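Plendside Laundry Diaries
posted by Wikier, May

ok thread. we moved to Plendside 8 months ago and I have finally worked out the water here so I'm writing it down before I forget. long one sorry

1. the water is HARD. like, kettle furred up inside a fortnight hard. came from Marinho where you could wash a jumper in a puddle and it'd come out soft. did not think about this at all when we signed the lease

2. first sign was the towels. went in fluffy, came out like roof tiles. blamed the towels. bought new towels. same thing. should have stopped there and had a think but no

3. so then I did the thing everyone does and put MORE powder in. don't. hard water plus too much powder = grey film on everything dark. all my black tshirts looked like I'd been leaning on a chalkboard

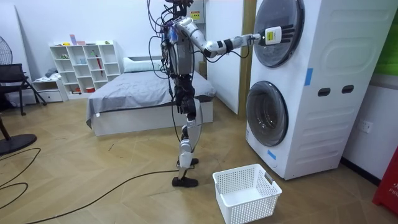
Hand on the top door, washer-dryer stack.

4. rang the water company. very nice person, read me a number off a screen. 300. parts per million of something. apparently over 200 is "very hard" so we are well past that. asked what people do about it and she said "descale" and that was the call

5. things I tried, worst first. vinegar in the drawer: the whole flat smelled like a chip shop and someone on the Lasov allotment group told me it's bad for the rubber seals. stopped

6. soda crystals. much better. cheap, boring, from the hardware shop by the bus station, bottom shelf next to the mousetraps. couple of spoons straight in the drum with towels and sheets. NOT wool. NOT silk. I did a scarf. rip the scarf

7. liquid vs powder, people have Opinions. where I've landed: powder for whites and towels, liquid for darks and anything I wear out the house. powder has bleach in it, liquid mostly doesnt. wish I'd read a box at any point in my adult life

8. fabric softener. no. I know. I love the smell too. but it coats the towels and then they don't dry you, they just push the water about. took 6 washes to get it all out again, the first couple were FOAMY with no powder in at all. gross

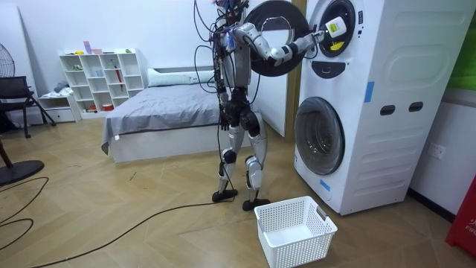
9. anyway back to the towels. shake them hard when they come out, before they go on the airer. proper crack like a whip. looks daft, makes more difference than anything I paid for. neighbour downstairs has asked about the noise

10. empty hot wash once a month. nothing in it, hottest setting, descaler sachet in the drum. I do it when the rent goes out so I remeber. take the drawer out as well and go at it with an old toothbrush. what was living in mine I will not be describing

11. cost since people asked: soda crystals are pennies a wash. descaler is the dear bit, supermarket own brand is fine. I use way less powder now so I think it comes out even?? haven't done the sums

someone in replies says get a water softener plumbed in. we rent. landlord took 11 weeks to fix a door handle. next

yes you should do the kettle too. citric acid, boil, leave it an hour, tip it out, boil it again with plain water. tell whoever you live with BEFORE they make a tea. learned that one at 7am

and the shower head, same stuff, in a sandwich bag tied on with a hair bobble overnight. pressure's back to normal, thought it was the pipes all this time

will do a bit on duvets if anyone wants it. mine's still drying so it might be a while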